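Sceptic at the demo table
Sun 14 September

1/ Viltard wants 1000 cup demos from us for Kerdale. We're at 895. I still don't buy that the last stretch teaches it anything new.

2/ My gripe is glass. Clear stuff is where the old model fell apart, and the plan gives it 15 demos. Fifteen! Paper cups get the rest of the week. 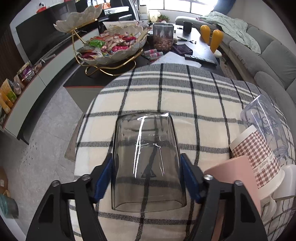 Upside-down tumbler, plaid underneath. One for the clear pile.

3/ "But it's a real living room." Sure. One living room, one plaid cloth. Call me when it's seen a kitchen in November light.
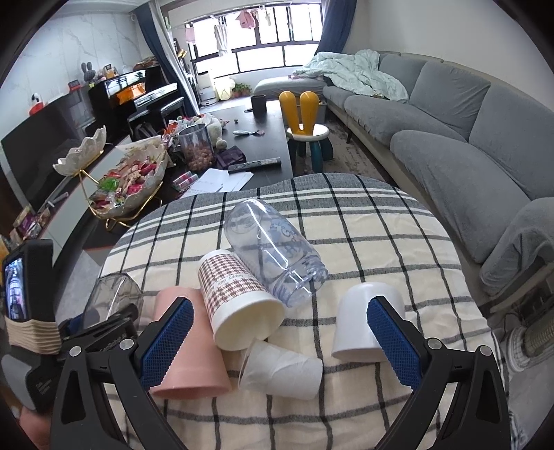 4/ Tipped-over starts I'll give them. Gill fought for those and they beat neat rows of upright cups. But 2 people with similar habits will hand you similar grasps, however you scatter things.

5/ Norport says volume fixes it. Norport said that last time too. I've asked for a test on cups it has never met. No reply yet.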